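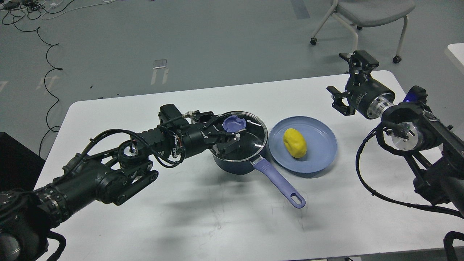 *A saucepan with a glass lid, and a plate beside it.*

## Why do saucepans have lids?

Water boils at 100 degrees Celsius at sea level. As it heats up, some of it turns into vapour and floats away, taking heat with it. A lid keeps most of that vapour in the pot, so the water boils sooner and the stove uses less energy.

Look at the lid on the saucepan. It is glass with a metal rim, so a cook can check the food without letting the heat out. The round purple knob on top is for lifting it.

When the vapour touches the cooler glass, it turns back into drops of water. This is called **condensation** – the same thing that fogs up a bathroom mirror.

**Try it:** Ask an adult to boil potatoes for 15 minutes with the lid on. Watch the glass from a safe distance. What colour is the fog? Where do the drops go?

Steam can burn. Leave lifting the lid to the adult.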